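Small Bursts, Big Difference

Sitting still all day does our blood pressure few favours, and Nuria Kassa wants us to do something wonderfully simple about it: get up and move, often.

Her walking project in Hustgate signed up 182 office workers, most of whom said they never exercised. Each was asked to take a brisk two-minute walk every 40 minutes — up the stairs, round the car park, anywhere.

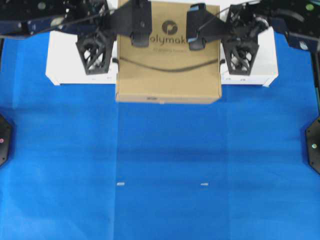
Blood vessels love this sort of thing! When leg muscles squeeze, they push blood back towards the heart, and the vessel walls get a gentle workout too. It needn't be a walk, either. Lifting a light cardboard box off a blue tabletop and putting it back a dozen times will get your arms and shoulders going while the kettle boils.

Harish Reddy, 2 years into his own routine, now climbs some 600 steps a day and sleeps far better for it.

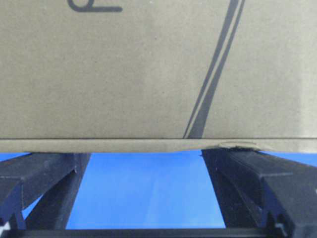 He still takes his tablets, and Kassa is firm that everyone should keep to what their doctor has prescribed. The walks come on top. Her next group starts in September, with Desta Abdella leading the lunchtime sessions.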